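双臂桌面工作站操作规范

双臂桌面工作站操作规范,圈子里一般简称“双臂台规”,指的是两条小型机械臂共用一张台面时,关于布置、走线、交接、收尾和记录的一整套约定。它没有哪个机构盖过章,大多是各家实验室和小作坊自己攒出来的,互相抄来抄去,慢慢就长得差不多了。我在Fukeo的词条库里维护这一条已经好几年,写法比较随意(编辑们催过我改成正经腔调,我改了两回又改回来了),大家凑合着看。

名称和来历

“台规”这个叫法最早见于Flinetska工坊的内部手册,第一版只有2页,讲的全是线怎么绑。后来Montserrat Medrano把它扩成了18条,加进了交接和取放的内容,现在大家引用的基本都是她那个版本。Bainbridge那边另有一套,条目少一些,但对记录格式管得特别细,连文件夹怎么起名都写了。两套之间冲突不多,最大的分歧在于两臂能不能同时进入中间区域,后面会讲到。

适用范围

台规针对的是桌面级的双臂,臂展不大,负载很轻,夹爪抓的是卡片、小块、盒子、皮夹这类日用小件。工业产线上的大家伙另有国家标准和国际标准管着,安全围栏、急停回路、风险评估样样都有专门的文件,千万别拿台规去顶替!我见过有人把两者混着引用,写出来的东西谁也没法执行。

布置

台面分成三块来理解比较方便:左臂区、右臂区、交接区。交接区在中间,两条臂都够得着;分拣盘、收纳格之类的容器放在靠后的位置,偏向哪一侧都行,但要让至少一条臂不用伸到极限就能取到。容器可以斜着摆,台规不要求横平竖直,只要求摆好以后量一次角度,写进当天的记录里。

围板建议用浅色、不反光的。颜色太花会干扰识别,太亮又容易晃到镜头,浅灰白是比较省心的选择。台面本身用什么材质没有硬性规定,木纹的、纯色的都有人用,我个人偏爱木纹,看着舒服,虽然纹理复杂一点对有些算法不太友好。

走线

走线是台规里写得最长的部分,也是新手最不爱看的部分。要点其实不难:线缆沿着臂身走,隔一段固定一次,过肘关节和腕关节的地方要留出弧度。留多少呢?Medrano的版本里给的办法是把关节慢慢转到两头的极限,看线有没有绷紧,绷了就放一点,拖到台面了就收一点。很土,但是好用。
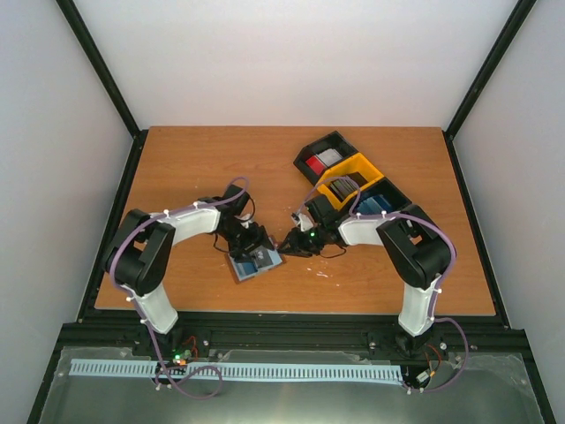

靠近底座的小电路板也归走线这一章管。板子上的指示灯要能从操作位直接看见,电源线和信号线分开绑,接头处不许受力。腕部那几根细线最容易被忽略,垂下来一截,平时没事,一旦手爪伸进收纳格里就可能挂住格子边。老手的习惯是每次开工前用手捋一遍,从底座捋到夹爪,两条臂都捋,花不了几分钟。

交接

交接就是一条臂把东西递给另一条臂。台规的规定是“一动一静”:递的那条先停稳,接的那条再靠近,接的夹爪合上并且确认夹住以后,递的才能松开。确认的办法各家不同,有看电机电流的,有看画面的,也有两样都看的。

前面提到的分歧就出在这里。Flinetska的版本允许两臂同时进入交接区,前提是速度都降下来;Bainbridge则要求任何时候只能有一条臂在移动,另一条必须完全静止。我两种都用过,前者快不少,后者更适合带新人。Illwood的做法算是折中,训练期按Bainbridge来,考核过了再换成Flinetska那套,我觉得挺聪明的。

软质和透明物品

这一章是12月那次修订才补上的,之前大家各凭手感。皮夹、卡套、塑料袋这些东西有个共同的麻烦:会变形,而且往往带着透明层,反光一上来,边缘就糊了。台规给出的做法大致是这样的:

一、先看腕部画面里有没有过曝的区域,有的话调灯或者调整物品朝向,别急着下爪。

二、夹爪下降时对准有厚度的部位,比如皮面的包边或缝线那一侧,尽量避开只有一层塑料的地方。

三、翻开的皮夹要平放,两指张开的宽度先在物品上方比一下,再往下走。

四、带卡片的透明套,默认把卡和套当成一个整体来处理;要单独抽卡的,须在任务说明里写明。
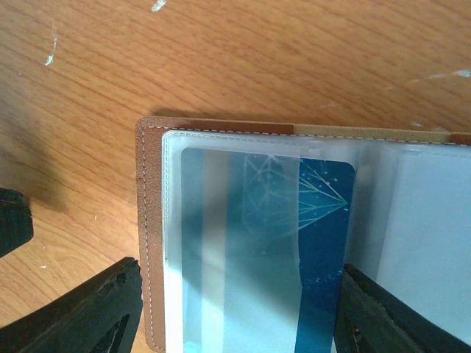 台面清洁与磨损

台面用久了总会有小白点、划痕和蹭出来的印子,这很正常。台规并不要求台面完美无瑕,它要求的是“知道哪里有”。换句话说,每批任务开始之前拍一张空台照片存档,后面要是识别出了怪东西,翻出来一对就清楚了。能擦的擦掉,擦不掉的就留着,千万不要用砂纸去磨!磨过的地方颜色发白,比原来的印子还显眼(别问我怎么知道的)。

夹爪的指尖同样算在这一章里。边缘磨圆了一点可以继续用,出现裂口就换。左右两指要成对更换,只换一边的话,闭合时中心会偏,抓薄片的时候尤其明显。

取放与收纳格

从带格子的收纳盘里取东西,规矩比从空台面上取要严。手爪应当从正上方进入,出来时也走原路,不准斜着拖。格与格之间的隔边通常不高,看着好像蹭一下没关系,可是薄片一旦立起来卡在隔边上,后面整排都得重摆。一条臂在收纳盘上方作业时,另一条臂的夹爪应保持张开、空载,停在不妨碍对方的位置待命。 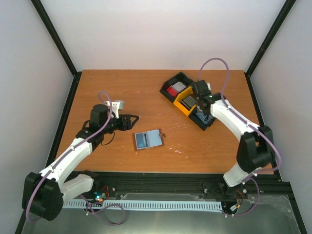
台面中央如果同时放着托盘或者打开的盒子,要把它当作障碍物登记,哪怕当前任务根本用不到它。这一条争论很久,有人嫌啰嗦。我的看法是登记一下又不费事,线缆在臂上方绕出一个大弧的时候,人的注意力都在夹爪那头,旁边的东西很容易被忘掉。打开的盒子还要注明开口朝向,盖子和盒身算一件。

记录

记录分三类:布置记录、过程记录和异常记录。布置记录每天一份,过程记录每段一份,异常记录随时写。Illwood公开过自己的整理方式,他们攒了大约3140段过程记录,按物品类别而不是按日期归档,查起来确实顺手。Bainbridge坚持按日期归档,理由是设备状态会随时间变化,按日期才看得出来。两边都有道理,我自己按日期存,另外做一张物品索引。

写异常记录有个小建议:先写看到了什么,再写猜测的原因,两者分行。很多人一上来就写“标定偏了”,过几天回头看,连当时夹爪停在哪儿都找不到,白忙一场。

收尾

结束时两臂回到各自一侧,夹爪张开,台上物品归格,最后断电。断电前要托住或者确认臂已经落在稳定姿态上,有些型号一断电就会往下垂,砸到台面不说,还可能压坏腕部的相机模块。地板和底架上铺的保护膜不用每天揭,起皱到会碰着线缆了再换。

与其他条目的关系

标定流程、遥操作礼仪、夹爪选型在Fukeo上都有单独的词条,本条不重复。遥操作那一条目前还缺“两人同时操作双臂”的内容,有经验的朋友欢迎去补,口头约定也好,写下来的规矩也好,贴在讨论页就行,我会慢慢整理。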